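Home > Reviews > Food Packaging & Disposables
Search reviews, brands, part numbers
Last updated: November

Molledero rectangular foil tray, shallow pattern

The Molledero shallow tray is a plain rectangular aluminum foil container sold without lids, 500 to the case. The outside length is 260 mm and the depth is 44 mm. I bought a case from Pratari after the supplier I had used before dropped the size, and have been through a little over half of it, mostly with roast vegetables, baked pasta and cold portions for pickup.

Packing and denesting

The trays arrive nested in sleeves inside a single-wall carton, with crumpled brown paper filling the top void. The paper does its job on the upper sleeve. The lower corners get no protection, and in my case the bottom trays on one side had flattened rims. They could be bent back by hand, though a corrected rim never sits quite level again.

Denesting is average. A full sleeve binds if it has been stored under weight. Twisting the sleeve slightly before pulling the first tray helps, and pulling by one short side does not. Annick Millet, who used part of the case for a Saturday lunch service, found that sleeves stored on end came apart more easily than sleeves stored flat. I tried the same and agree.

Rigidity

Foil gauge is not printed on the carton and Pratari could not supply it. By hand the wall feels lighter than the Carrasco tray of similar size and a little heavier than supermarket stock. The walls are crinkled and smooth out under a thumb without much effort. The rolled rim carries most of the stiffness.

I loaded trays with dry rice on a kitchen scale and lifted them by one short side. Up to around 1000 g the tray flexed along the base and held its shape. Past that a crease formed across the middle, and once creased the tray folded at the same line on every later lift. Lifted with two hands under the long sides, the same load gave no trouble. With anything liquid I would move it on a rigid carrier regardless of weight.

In the oven

Placed on a sheet pan, the trays bake evenly enough. Placed directly on an oven rack, the base takes the print of the wires and food along those lines browns faster. There were no leaks at the corners in normal use. One tray leaked at a fold, and it was one of those with a damaged rim.

Tomato sauce left overnight dulled the inside surface and left pinpoint marks. This is common to uncoated foil and I would not mark the tray down for it, but it rules out long cold storage of acidic food.

Lids

Lids are ordered separately. The Kakel board lid for this footprint fits, with a slight bow on the long sides until the rim is crimped over. Crimping takes two passes. A damaged rim will not hold the lid at all – check the corners before filling.

Handling empty

An empty tray weighs very little and slides on a smooth tabletop when nudged. It can be picked up by the rim at one end and holds its shape while tilted. For staging, a molded plastic tray with raised edges keeps a short stack of empties together better than a bare counter. The interior is bright under overhead light, and small dents are easier to find by running a finger along the rim than by looking.

Verdict

A usable mid-weight tray, let down by the carton and the missing gauge information. I would reorder for baked dishes under the load given earlier. For heavy or wet fillings the Carrasco tray is stiffer and worth the higher price – its lids are also easier to find.

Reviewed by Ysaline Delaunay
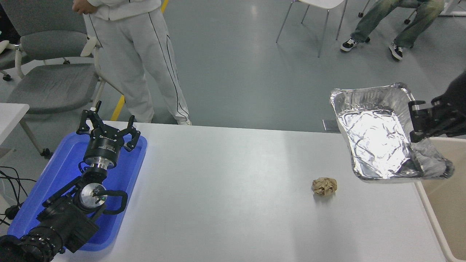 Product details

Type: rectangular foil tray, uncoated, rolled rim
Length: 260 mm
Depth: 44 mm
Case quantity: 500
Lid: not included
Supplied by: Pratari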